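Print this article | E-mail this article

A short circuit nobody saw on the first shift

Ita Ó Dubhghaill runs the battery sorting line at Kukel, and she is plain about the fault that stopped it in December. One of the arms closed on a cell across both ends. The finger pads had worn through to bare metal, and the cell shorted.

"It got hot very fast," she says. "The arm kept holding it, the way it was told to. The grip force looked fine on the screen, so there was no alarm."

An operator hit the stop and the cell went into a sand bucket. No one was hurt – the gripper lost a finger and a length of cable. 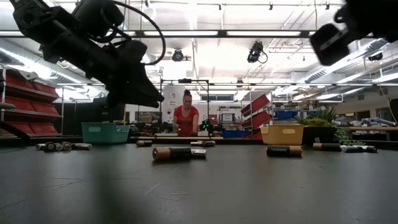 Batteries on the sorting table, with the arms overhead.

The pads, supplied by Zukix, were meant to be changed every 4,000 picks. Ó Dubhghaill's team found wear at some 2,000.

"Loose cells roll, so the fingers scrape the table more than we planned for," she says. "We had the wrong number and we trusted it."

Pads are now checked every 4 hours, and a heat sensor on each gripper opens the fingers and stops the arm. The sensor has tripped twice, both times on a dirty lens.

She still wants a pad that shows its wear by color. Zukix has sent 2 samples, and neither has been tested yet.

Print | E-mail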